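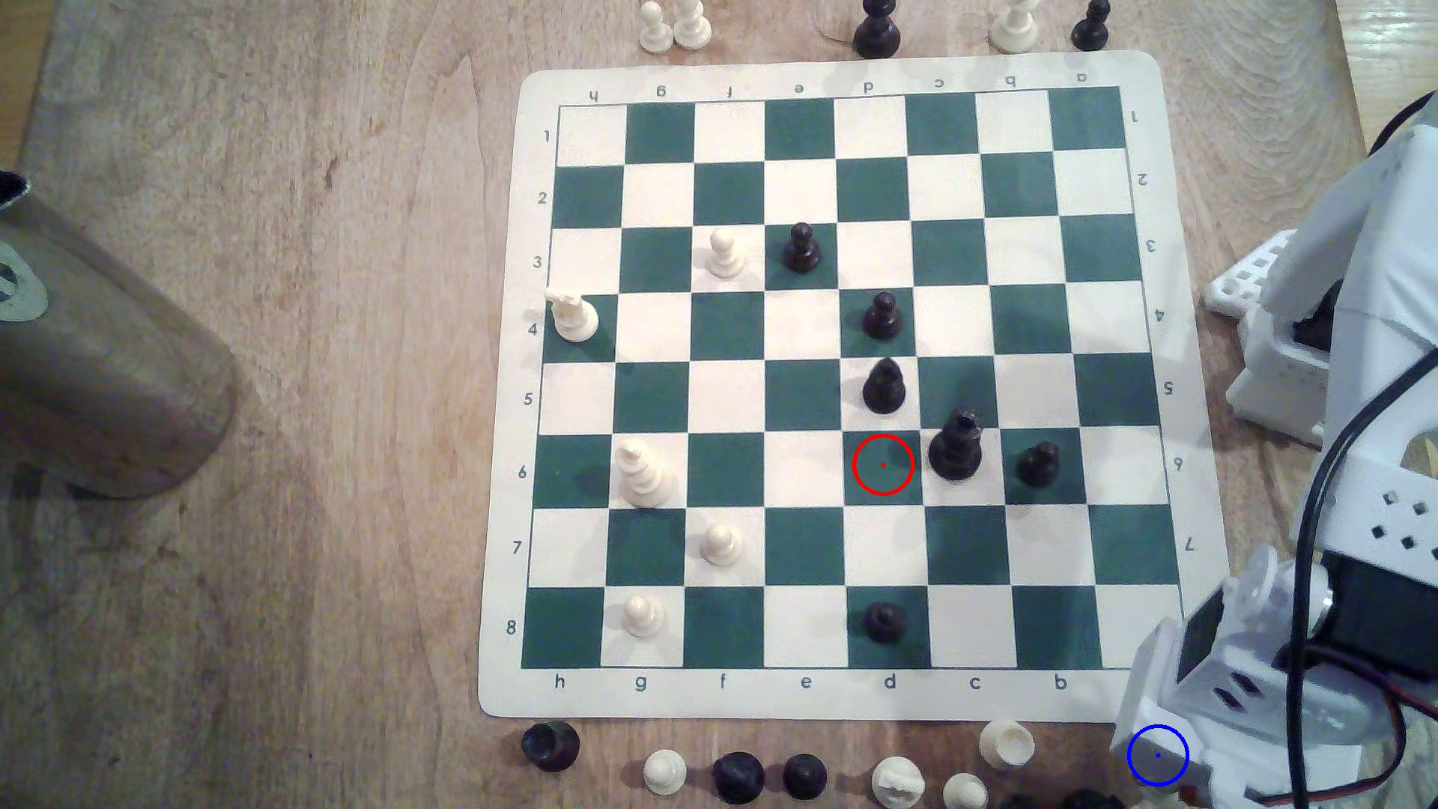 Algebraic notation is the usual way of writing down chess moves, and I'll admit I put off learning it for years (I thought it was math!). Every square gets a letter and a number. The columns, called files, run from a to h, and the rows, called ranks, run from 1 to 8, always counted from White's side of the board.

Each piece except the pawn has a capital letter: K for king, Q for queen, R for rook, B for bishop and N for knight, because K was already taken. So Nf3 means a knight goes to f3, while a plain e4 means a pawn goes to e4. An x marks a capture, a plus sign marks check, and castling is written O-O on the king's side or O-O-O on the queen's side.

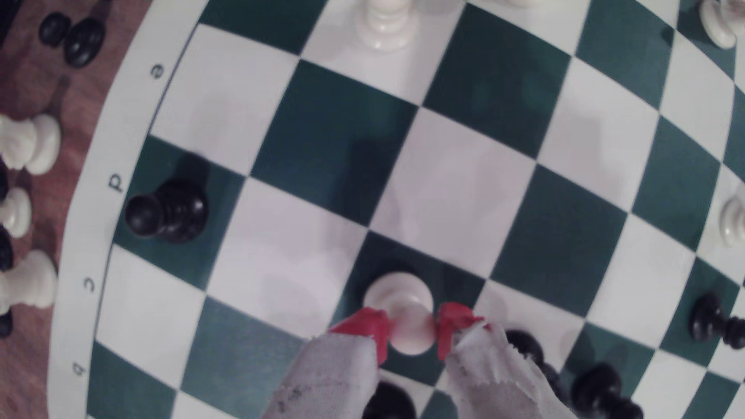
Reading the coordinates gets easier the more you play, and I learned most of mine at the Rindcombe club, where we write down every move. Plenty of boards help you out with letters printed along the border, like the e, d, c and b running down the white strip on this green-and-white one. My first set had no letters at all, and my early score sheets are a mess of knights landing on impossible squares.

Sometimes 2 knights can reach the same square, and then you add the file of the one that moved, as in Nbd2. If they share a file, you add the rank instead. I still forget this when I'm short on time.

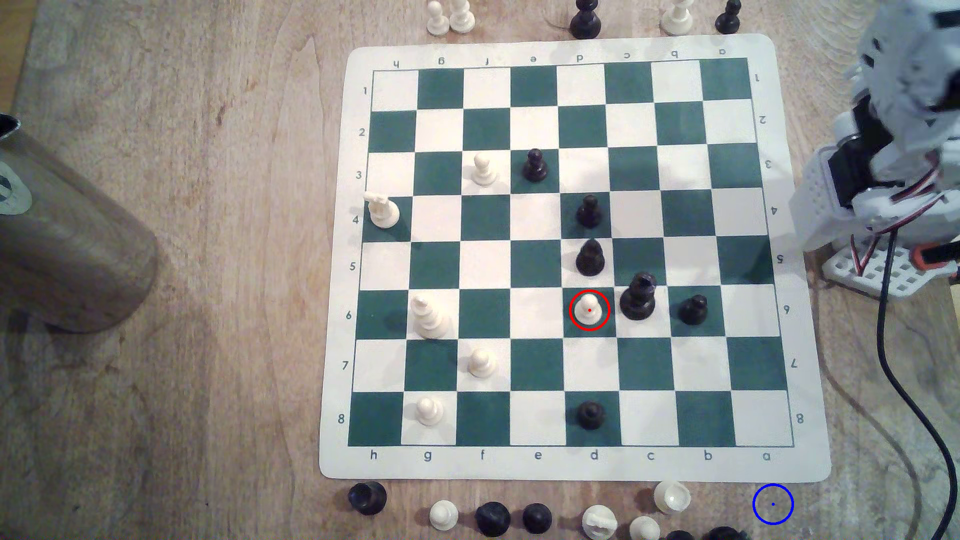

Do you have to write anything for a pawn?
Just the square it moves to, unless it captures, and then you put its starting file first, as in exd5. Promotion adds the new piece at the end, so e8=Q is a brand new queen!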